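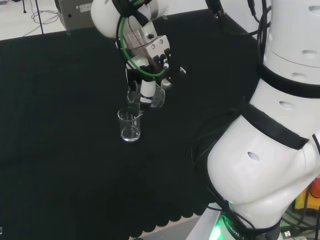 Posted by benchnotes — 8th February — filed under Diary

The plasmid came back from Skumano this morning and I was so excited I opened the envelope in the parking lot. Seven weeks I've waited for that little tube! The insert is 1341 base pairs, nothing huge, but it has a nasty GC-rich stretch near the front end and two companies had already turned it down.

I read the sequencing report over a bagel. One silent change near the tail, which I can live with (it codes for the same amino acid, so the enzyme won't care). Everything else matched my file letter for letter. I may have said "yes" out loud in the break room.

Then the usual. Spun the tube down, added buffer, let it sit while I hunted for the good competent cells. We're down to 2 vials from the Karras box and the reorder is stuck somewhere in purchasing, so I used one and hid the other behind the ligase. Heat shock, ice, then the long shake at 37. I plated 30 microliters on one dish and the rest on another, and they went into the incubator just before six.

Got a note from Rosico too. They want about 3000 dollars for the codon-optimized version, up from the last quote — I'm going to put off answering until I see whether this one expresses at all. If it does, I can save the money for the March order and maybe get the longer variant made as well.

Forgot to label the lids, of course. Went back up two flights with my coat on to do it. Colonies by lunchtime tomorrow, I hope. Leftover chili for dinner and bed by ten.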